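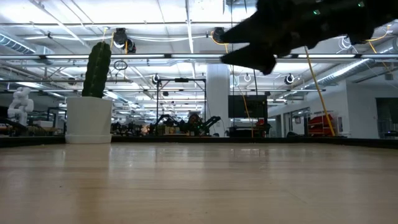
4. Placing the table and looking after the top

This section covers the Ruda table once the legs are fitted and the levelling feet are in. If you have not yet done this, go back to section 3. Parts are referred to by the numbers on the packing sheet.

4.1 Choosing a position

1. Decide where the table will stand before you remove the felt wrap from the top. Two people are needed to move it.
2. Keep the top at least 17 cm from any radiator or heated pipe.
3. Avoid a position where strong sun falls on one half of the top only. Wood changes colour in daylight, and a table that is half in shade will show a line after a summer or two.
4. Set the table down on all its feet at once. Do not drag it, even on carpet.
5. Turn each foot by hand until the table no longer rocks, then tighten the lock ring with spanner 709.

Note: On old floorboards the table may settle during the first few weeks. Check the feet again after a month.

4.2 First clean

The top leaves the Wumstead workshop with a finished surface. It does not need oil or wax before use.

1. Remove the felt wrap and keep it. You will want it if you move house.
2. Wipe the top with a soft dry cloth, working along the grain.
3. Wring out a second cloth in lukewarm water until it no longer drips and wipe again.
4. Dry straight away with a clean towel.
5. Leave the top clear overnight before putting anything on it.

Caution: Do not use cream cleaners, scouring pads or anything containing ammonia. They dull the gloss and the damage cannot be polished out at home.

A glossy top shows reflections from ceiling lights, and under a long tube fitting these can look like smears. Look at the surface from a second angle before you clean it again.

4.3 Standing a plant on the table

A heavy pot is best placed towards the far edge, where it will not be knocked by elbows or sleeves. A columnar cactus suits the table well. It takes up little width, drops hardly any leaf litter and needs less watering than most house plants.

1. Check the underside of the saucer. Run a finger round it, and if you feel any grit or a rough ridge, rub it down with fine abrasive paper and rinse it.
2. Fix the four small felt pads (bag C) to the underside of the saucer, evenly spaced.
3. Put the saucer in position first. The whole of its base must be on the table, with no part hanging over the edge strip.
4. Lift the pot with both hands, low down, and lower it into the saucer. Wear thick gloves if the plant has spines. For a tall cactus, ask a second person to steady the column with a folded towel.
5. Look at the plant from the front and from the side. If it leans, correct the compost in the pot. Do not pack anything under the saucer.
6. Check the clearance above the plant if there is a low shelf or lamp over the table.

Caution: Unglazed clay lets water through. If your saucer is unglazed, put a glazed plate or a cork mat with a sealed back beneath it.

4.4 Watering

1. Carry the pot to a sink, leaving the saucer where it is.
2. Water until it runs from the base, then let the pot drain for an hour.
3. Wipe the base of the pot and return it to the saucer.

If the pot is too heavy to carry, water it in place, a little at a time, and empty the saucer with a sponge afterwards. In winter a cactus may want no water at all - follow the grower's label.

Lift the saucer every Friday, or on any fixed day that suits you, and feel the wood beneath. If it is damp, dry it and leave the spot uncovered until the following day.

4.5 Marks and scratches

White ring: usually moisture in the finish. Leave it alone for two days in a dry room. Most rings fade.
Dark ring: water has reached the wood. This needs refinishing.
Light scratch: use the Umasix repair stick supplied, following the grain, and buff with a dry cloth.
Deep scratch or dent: do not fill it. Write to Fraser Farquharson at the Wumstead workshop, giving the number stamped under the top.

The Rennie bench has a different finish and its own care sheet. Do not use the repair stick on it.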